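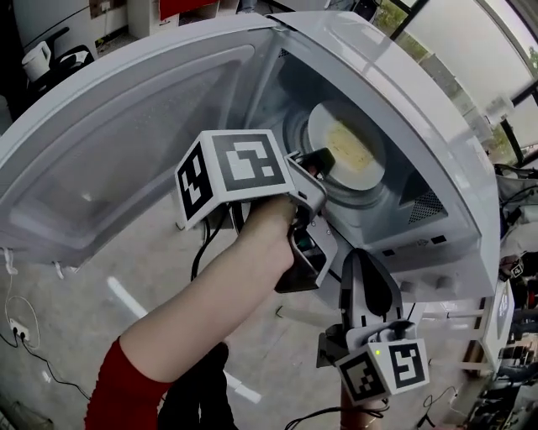
Séance 2 — Lire une photographie aérienne sans lui faire dire n'importe quoi

Archéologie du paysage, licence, deuxième semestre. Polycopié à relire avant le TD du mardi.

1. De quoi on parle

On présente souvent la prospection aérienne comme une affaire d'yeux : on monte, on regarde, on trouve. Les manuels entretiennent l'idée en reproduisant toujours les mêmes clichés, ceux où une villa entière se dessine dans le blé. Vous n'en verrez presque jamais de pareils. L'ordinaire du métier, c'est une tache un peu plus verte dans un champ d'orge, photographiée de biais, dont trois personnes donneront trois lectures.

Rappel de vocabulaire. Indice phytographique : différence de croissance des plantes au-dessus d'une structure enfouie (un fossé comblé retient l'eau, un mur arasé en prive les racines). Indice pédographique : différence de teinte du sol nu, visible surtout après labour. Indice topographique : microrelief révélé par une lumière rasante. Les trois peuvent se superposer, et aucun des trois ne date quoi que ce soit.

2. Le cas d'Udton

Le plateau d'Udton a été survolé en juin, pendant une sécheresse, dans le cadre du programme Jurside. Le rapport annonce 53 « enclos ». Le chiffre a été repris partout, y compris dans des mémoires d'étudiants, et je demande qu'on cesse de le citer sans guillemets.

Reprenons la série. Parmi ces anomalies, 20 sont des cercles complets ou presque. Les autres sont des arcs, des angles, des segments que l'opérateur a prolongés en pointillé sur le calque de restitution. Or le pointillé disparaît dans la carte de synthèse, où tout est en trait plein. Comparez les deux planches, l'exercice prend cinq minutes et il est assez déprimant.

Les vérifications au sol ont porté sur 9 anomalies. Deux ont livré un fossé. Pour les autres : drains agricoles, ancien chemin, une mare rebouchée, et plusieurs sondages où l'on n'a rien vu du tout. « Rien vu » ne veut pas dire « rien eu », je le concède volontiers — un fossé peu profond peut avoir été mangé par les labours. Mais on ne peut pas invoquer l'érosion chaque fois que la pelle contredit la photo.

3. Biais à repérer

Biais de trajectoire. L'avion part toujours du même terrain et suit les mêmes vallées. Les cartes de répartition ressemblent alors aux cartes de vol. Demandez la trace GPS ; si on ne vous la donne pas, méfiez-vous de la carte.

Biais de saison. Une seule campagne en année sèche produit plus d'images que plusieurs années humides. La densité des sites dépend donc de la météo.

Biais de culture. Les prairies et les bois restent muets, les céréales parlent. À Zollance, la limite nord de l'« occupation » protohistorique suit exactement la lisière d'une forêt actuelle. Elle figure encore telle quelle dans la notice de l'inventaire.

Biais de l'observateur. On photographie ce qu'on reconnaît. Les formes géométriques attirent l'œil, et l'opérateur ne déclenche pas au-dessus d'un fouillis.

4. Et le traitement automatique ?

La chaîne Shibata, que vous utiliserez en salle informatique, redresse les vues obliques et propose un contour pour chaque anomalie. Le redressement est correct en terrain plat, si les points de calage sont bien répartis. Les contours, en revanche, sont à prendre comme une suggestion. Le logiciel ferme les courbes par défaut : pensez à décocher l'option avant de commencer.

5. Travail à rendre

Choisissez une vue oblique du dossier Udton. Redressez-la, puis dressez deux calques séparés : ce que vous voyez, ce que vous supposez. Comparez avec le cadastre ancien et la carte des drainages. Une page de commentaire, pas davantage, avec un degré de confiance pour chaque tracé. Une copie qui conclut « indéterminé » avec de bons arguments sera mieux notée qu'un bel enclos sans preuves. Dépôt avant mardi, 18 h, au secrétariat.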